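Notas para a palestra: passagens de peões, contagens e o que elas nos dizem
7 de junho de 2024

Abertura (sem diapositivos, só conversa)

Bom dia a todos! Começar por perguntar à sala quem veio a pé. Esperar pelas mãos no ar. Depois perguntar quem atravessou fora da passadeira pelo caminho. Costuma haver risos, e é uma boa entrada, porque é mesmo disto que vou falar: onde é que as pessoas atravessam e o que os registos de acidentes conseguem (ou não) contar sobre isso.

Dizer logo que adoro este tema. Passei boa parte de maio parado em esquinas com uma prancheta e voltava a fazê-lo amanhã.

O caso da Avenida Rosser

Explicar o sítio: a avenida tem 800 metros entre a rotunda de Prerkmont e a escola, e só 2 passadeiras em todo esse troço. Uma fica mesmo à saída da rotunda, a outra em frente ao portão. No meio há uma padaria, uma farmácia e uma paragem de autocarro. Fazer uma pausa e deixar a sala tirar as suas conclusões.

O limite é de 50, mas a via é larga e direita e convida a acelerar. Contar a história da senhora da paragem que me ofereceu uma cadeira ao terceiro dia (se houver tempo).

As contagens foram feitas com o método Pidum, em folha simples: hora, ponto de travessia, sentido, a pé ou de bicicleta pela mão. Registámos 4000 travessias. A grande concentração está em frente à paragem, onde não há pintura nenhuma no chão!
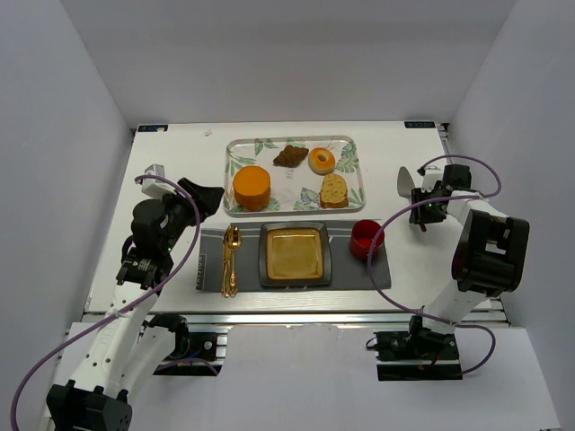 Passar então aos registos. Nos dados de sinistralidade, o troço central parece tranquilo, com poucos atropelamentos. Houve quem concluísse, na reunião da freguesia, que a avenida não precisa de nada. Ir devagar nesta parte, é a que mais me entusiasma.

Um número baixo de feridos pode querer dizer que o sítio é seguro. Também pode querer dizer que as pessoas com mais medo deixaram de lá passar, ou que os sustos não entram em registo nenhum. Só com os atropelamentos não se distingue uma coisa da outra. Precisamos de saber quanta gente atravessa, quem é, e quem desistiu de atravessar. Perguntar à sala: os vossos avós atravessariam ali?

Inquérito aos moradores

Recebemos 80 respostas em papel, deixadas na caixa da farmácia. Avisar que não é uma amostra representativa, responde quem se interessa. Mesmo assim, ler em voz alta duas ou três frases do anexo, sem comentar. A da mãe que dá a volta inteira com o carrinho funciona sempre bem.

O que propomos

Uma passadeira elevada junto à paragem, com refúgio a meio. Mostrar o desenho da Trutavico e apontar o rebaixamento do passeio (da última vez esqueci-me, e foi a primeira pergunta). Dizer que queremos contar outra vez depois da obra, no mesmo mês, às mesmas horas e com a mesma folha. Um ano de registos é pouco para tirar conclusões sobre feridos, e convém repetir isto antes que alguém da assistência o diga por mim.

Perguntas prováveis

E os semáforos? Foram considerados; o tempo de espera para o peão seria longo e muita gente atravessaria na mesma.
E o estacionamento? Perdem-se lugares junto à paragem, sim. Responder sem rodeios.
E as bicicletas? Ficam para a segunda fase, mas tenho imensa vontade de falar disso ao café.

Deixar as folhas de contagem em branco na mesa da entrada e convidar quem quiser a levar uma para a sua rua.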